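From: Urho Lehtinen
To: gripper-bench list
Date: 25th June
Subject: Re: Re: Metau fingers vs. the Javitz ones

On the last round, Cropper wrote:
> Did you ever get the Metau fingers to close on anything thin?
> Ours skate along the table like a dog on a kitchen floor.
> We went back to the Javitz pair and lost 7 days to swallowed pride.

Mine skate too, so you have company. I ran 80 pickups with each set before I let myself have an opinion, and then had the same one I started with.

The Metau set is fine on anything with some height to it. On flat stuff the trouble is how you come in. Start with both tips low and level over bare wood, well before you reach the object, and you have a chance. Come down from above in one heroic swoop and you get a nice loud tap and no pickup.
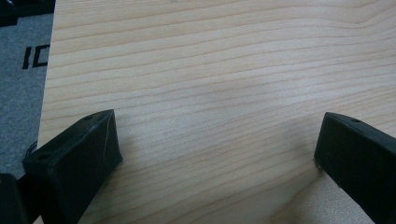
Ruston thinks I'm blaming the fingers for what is really a squeeze problem, and that a lighter spring would fix most of it. Could be. I have ordered lighter springs before, and they are presumably still enjoying their travels.

For the two-handed runs I kept the objects small and annoying: a blue ballpoint, a zippered pouch, a white stick that rolls when you so much as think about it. The pouch is easy. The pen is where friendships end. With a gripper in each hand I can steady one end and pinch the other, but the cables have their own views on where my wrists should go. Right-hand cable along the forearm is the least bad way I've found.
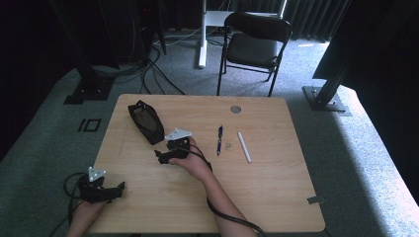

Do the two sets need separate calibration?

Redo it every time you swap fingers, because the tips don't sit at quite the same opening. I skipped it once and threw out 40 recordings.

Full log is 1,351 lines, mostly me typing "missed." I'll post it once I've taken out the remarks. If anyone has tried the Javitz pads glued onto Metau fingers, please say so before I open the glue.

Urho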